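Opinion | Workplace & Machines

Every few months somebody hands me a new set of rules for tabletop robot work, and every few months I read it looking for the page on tables. Flullus put out a guide in March that runs to 293 clauses. Speed limits, stop buttons, who signs what. The table gets one line: "The work surface shall be clear and suitable." Suitable for what?

I have no quarrel with stop buttons. My quarrel is with the idea that a rule is good practice once it has a number. Clause 12 says items should be "representative of household use." Fine, but a box with its flap shut and the same box with its end open are two different jobs for a gripper, and the guide treats them as one item. Shiny plastic wrap gets no mention at all. Neither does cloth, which can bunch up under anything you push across it.

The people at Carkulo tell me these details belong in "local procedure." I've read some local procedures. Mostly they're the big guide again with a different cover – and the same line about the table.

What I'd ask for is dull. Write down the surface. Write down how each thing was placed and whether its packaging was open or closed. Keep the awkward items in, and log the failed grasps next to the good ones. A success rate without that list tells me very little, and I don't see why a buyer should pay for it.

Look at an ordinary setup: a stapler box open at one end, a blue box in clear wrap, a toy fishing game, all on waffle-textured cloth. Under the Flullus guide that passes as "clear and suitable" if the person filling in the form feels like it.
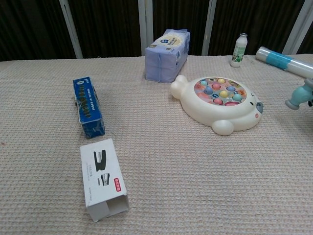 Arumugam wrote back to an early draft of this to say that long item lists never get filled in past the first week, and that a short rule people follow beats a full one they skip. Maybe so. But the short rule we have is one I can't check, and I'd still like to see the list tried for 2 months before it's called too much work.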